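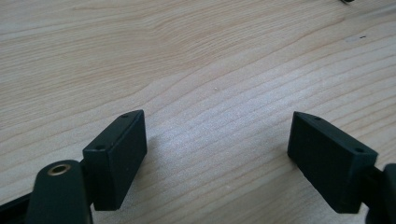
Pads open over the bench. Brass bushing bottom left, two screw holes on top of each pad.

Hand gripper build, shared shop

December 17, 2020

Quick page, more words than pictures, sorry. Rasha Moussa asked for something to send people who keep emailing the shop about the gripper. So: a hand-held one, you carry it around and open and close it yourself, two fingers, black pads, brass bushings at the pivots. Started in June, stopped for a while, started again. Built at the Trestham shop on whichever bench was free. Most of the cutting and all of the swearing by me, linkage drawings by Rasha.

Project name is Ornex. It was the name of the folder and it stuck.

Where things are at:

Pads — version 4. First ones were too narrow and twisted when you squeezed anything heavier than a marker. Second were fine but I drilled them wrong. Third cracked at the screw. These are blocky and plain and I like them. Two screws each, so they can't rotate on the mount. If you build one do NOT go down to one screw to save time, I tried it, the pad spins.

Bushings — brass, pressed in. Early arms had the pin running straight in the plastic and after a week of opening and closing the hole went egg shaped and you could feel the slop right out at the tip. Ream first, then press. Use the vise with a scrap of wood on each side, not a hammer. I have a bag of arms that got the hammer.

Arms — rounded ends now. The square ones caught on the frame at full open. Took me an embarrasing amount of time to find that, I kept blaming the spring.

Spring — came from the Mernico assortment box, the one on the shelf over the drill press. Somebody please write on the lid which sizes are gone. Stiffer one is on order. With this one the fingers open ok but a bit lazy, and if you hold the thing sideways one side lags.

Hours, since it gets asked: 18 evenings, not counting the ones where I only sorted screws.

Bench notes for anyone using the same corner: light from overhead bounces hard off the pale wood. Fine for working, annoying for checking pad alignment. I end up putting a sheet of grey card down when I need to see the edges properly. Also wipe the table before you do anything with the pads, the matte finish picks up every bit of dust.

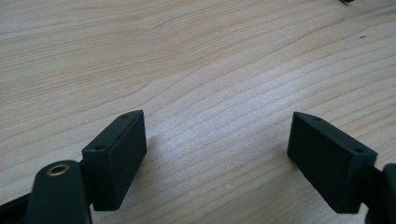
Same bench, fingers apart, nothing between them.

Alignment is the bit I'm fussing over now. What I do is close on a strip of paper and pull. If it slides out at one end and holds at the other, loosen both screws on that pad, nudge, tighten a little at a time, go again. Rasha does it with a feeler gauge and gets the same answer slower. The pads lean in at the top when it's open, that's just how the linkage swings, don't try to shim it out. I did. Had to take all the shims back out.

Still to do:

Stiffer spring, see above
Rubber on the inner faces, thin sheet, haven't picked a glue
Handle. Current one is a length of dowel wrapped in tape and it hurts after 20 minutes
Stop for full open so the arms quit knocking the frame
Proper drawing with dimensions — the one pinned up by the door is for version 3, ignore it

Files: ask me or Rasha, they're on the shop drive in the Ornex folder. Print the arms flat with the bushing hole facing up. Noemi Iwasaki printed a set standing on end and they split along the layers, so flat. She's building a second gripper with longer fingers for the Pollock bench and will put her own page up when it closes straight.

If you borrow this one put it back in the grey tub and leave the screws done up. Loose pads go missing. There's a spare left one in the drawer under the vise, no spare right, will print more after the holidays.

Parts list coming when I find the reciepts.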